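Search this site
Trurnent gripper kit — pre-purchase checklist, 8th April
Checked by Elvira Palomino

1. Finger faces
Scratches and scuff marks on the black fingers. Surface only — pass. 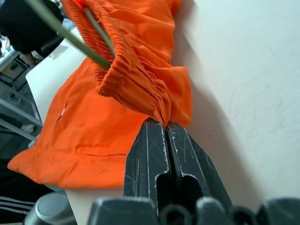

2. Clearance
People close to the table. Mark a 60 cm line before the next run. Open.

3. Grip on gathered fabric
Waistband pinched at the fingertips. Ask Zerouali for the grip force setting.

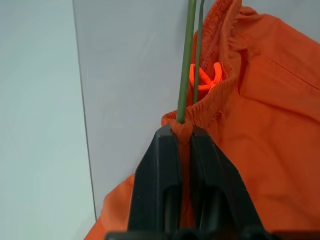
Item 3: orange garment, waistband held between both fingers.

4. Stop button
Tested 30 times, pass.

2 comments · 0 shares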